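4. Small Objects, Set Out in a Line

4.1 What we mean by a lineup

Last updated: July

The previous section dealt with storage: drawers, jars, the backs of cupboards. We now turn to the part of the study we enjoyed most, which is what people do with a few everyday eating things once they are out on a table. We call any set of objects placed side by side, with their centers close to one straight line, a lineup. The word comes from Bakari Swai's first notebook, where he used it for a shelf of shoes, and it stuck.

A lineup is a humble thing, but we were struck by how often one turned up. Our photo collection holds 1,191 pictures of tabletops from homes, shared kitchens, offices and break rooms. We had expected heaps and circles, the sort of spread you get when everyone reaches in from a different side. There were plenty of those. There were also lineups, again and again, on tables of every size, and many of them hugged the front edge even when the rest of the top was free. That was a delight to find, and it changed the plan of the paper. What had been a footnote in the Reltcombe pilot became a section of its own.

We should say at the start that a photograph shows a layout and leaves out its history. We can't tell from a picture who put the spoon down, or in what order, or if the meal was coming or going. All of the claims below are about position and direction. Where we talk about habits, we lean on the interviews, which were done separately and with different people.

4.2 Reading a single table

For each picture we wrote down the kinds of object present, their order from left to right, how far the row sat from the nearest edge, and which way the long objects pointed. Round things such as bowls have no direction, so we left that field blank for them. Cups were marked as standing, tipped or lying. Cups and bowls partly hidden by something else were kept in as long as the coder could still say what they were.

Figure 7 is one of our favorites and we used it to train every coder. The row is short, every kind of object in it is familiar, and it raises most of the questions that a new coder will run into during a first week.

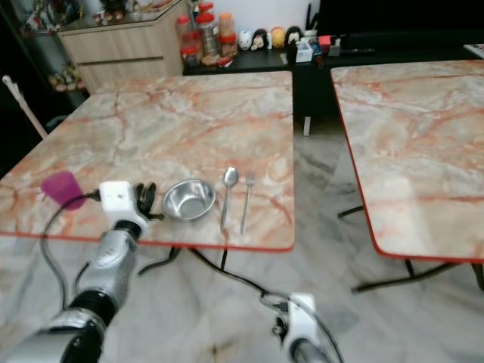 Figure 7. A four-item lineup near the front edge of a marble-patterned table: cup, bowl, spoon, fork.

Reading from left to right, the order is cup, bowl, spoon, fork. In our terms this is a "vessels first" row, with the two things that hold food or drink together on one side and the two utensils together on the other. The spoon and fork lie parallel, both with their working ends away from the near edge, so a person standing at the front of the table would find the handles closest to hand. Coders agreed on all of this very quickly.

The cup took longer. It is tipped slightly, and the coding sheet at that time had only two choices, standing and lying. Half of the group wrote one and half wrote the other, and the talk that followed was so lively (it ran well past lunch on a Tuesday) that we added "tipped" the same afternoon. We then went back and recoded everything done up to that point. It was tedious work and well worth it, as tipped cups proved to be a small but steady presence in the collection.

Material came up too. The cup is translucent plastic in a strong magenta, while the bowl and the utensils are metal. We had wondered if people group by material, and a row like this one can't settle it, because grouping by material and grouping by shape would give the same order for the last three objects. We marked such rows as "open" on the material question and left them out of that count. The Makico set, with its wooden spoons and enamel bowls, was far more useful there.

Finally, the table. Thin red edging runs around the pinkish-white top, and a strong edge line of this sort gives the eye something to measure against. Kanini Ndung'u suggested early on that a colored or raised border might pull objects into line in the way that ruled paper pulls handwriting straight. It is a lovely idea. We have not been able to test it properly, and we return to it in Section 6.

4.3 Which way do the handles go?

Direction was the most rewarding field on the sheet. In the Henero set, which is made up of side tables and small dining tables, we picked out 90 rows that had at least one spoon and one fork. In almost 40 of them both utensils pointed the same way and lay at a right angle to the near edge, just as in Figure 7. The others were a happy mixture: crossed, fanned out, laid along the edge, or pointing in opposite directions.

The matched pairs are interesting because nothing about a spoon or a fork demands it. They will lie quietly at any angle. Yet the people we interviewed had firm feelings on the subject. One woman in Rweyemamu told us that a fork turned the wrong way "looks as if it's leaving." Another said she had never thought about it in her life, then reached over while we were talking and turned a spoon around.

We see two forces at work. The first is reach. A handle near the edge is easy to pick up, and most of us learned this before we could talk. The second is what we have called echo: once one long object is down, the next one tends to copy it. Echo would explain why we found matched pairs pointing toward the near edge as well, where reach is plainly worse. If reach were the only thing that mattered, those rows ought to be rare, and they were common enough to make us stop and look again.

4.4 Spacing

Spacing was harder to measure than direction, and we report it with less confidence. Most of our pictures were taken at a slant, which squeezes the distance between objects at the back and stretches it at the front. We did not try to correct for this. Coders simply judged each gap as narrow, middling or wide compared with the width of the bowl, or of the largest object if there was no bowl.

Even with so rough a tool, one pattern came through clearly. Gaps between utensils were judged narrower than gaps between vessels, and the widest gap in a row often fell just where the kind of object changed. People seem to leave a little breathing space between one sort of thing and the next, much as a writer leaves a blank line between paragraphs. Swai tried the same coding on 15 pictures of desk tops, with pens, rulers and mugs in place of forks, spoons and bowls, and saw the wider gap there too. The sample is tiny and we would love to see someone take it further.

4.5 Rows that break off

A few lineups have one member that doesn't quite belong: a bottle cap at the end of a run of plates, a key next to a saucer. We had planned to drop these as errors and are very glad that we kept them. Interviewees read the odd object as "put down for a second," and read the rest of the row as "set out." The same table, then, could hold two kinds of placing at once, and people told them apart with no trouble at all. How they do so, and how much the end position matters, is the subject of the next section.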